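Workshop tips: looking after a two-finger hand-held gripper

Rerner Tool Notes, Postville. Revised 2026-01-16

These notes cover the hand-held gripper with curved fingers, as used for folding and bedding work. They assume a unit assembled from the Irkitbridge kit. Older Ngata bodies take the same screws, but the finger hinges are shimmed differently and the spacing below does not apply to them.

Lint
Knit cloth sheds into the cavity between the fingers. Open the jaws fully, hold the body with the fingers pointing down, and brush toward the tips with a dry half-inch paintbrush. Compressed air drives lint into the hinge. Keep it for the outside of the body.

Hinge screws
Check the small screws near the fingertips every 1,000 grips. Snug is enough. An overtightened hinge screw shows up as a finger that lags the other one on opening. Back it off an eighth of a turn and cycle the jaws by hand. If the lag stays, take the screw out and look for a burr on the shoulder.

One small drop of medium threadlocker on the thread, none on the shoulder. Leave it overnight before use.

Large screws
Use a proper hex key, fully seated. Ball-end keys round out the sockets. Tighten left and right alternately, a quarter turn at a time, or the body twists and the tips no longer meet squarely.

Tip alignment
Close the jaws on a strip of printer paper and pull. It should drag evenly across the full width. If one corner slides free, loosen both hinge screws, close the jaws on a flat steel rule, and retighten with the rule in place.

Jaw pads
Wipe with a damp cloth and plain dish soap. Alcohol hardened the pads on our first unit. Replace pads when the gap at rest exceeds 3 mm. Our last set went nearly 461 hours; the set before it was glazed at 229.

Thick fabric
Ribbed and waffle knits compress a lot under the jaws. Take a fold, close slowly, and lift a few inches before moving sideways. Test on a spare towel after any hinge work.

Storage
Jaws slightly open, no cloth left in them. The next full strip-down on the shop units is due in February.

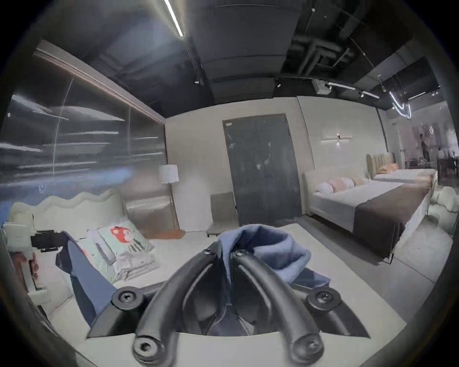
What should be done if the fingers squeak after cleaning?

Put a trace of dry PTFE lubricant on each hinge with a toothpick, work the jaws twenty times or so, and wipe off the excess. Oil collects lint and will stain light fabric.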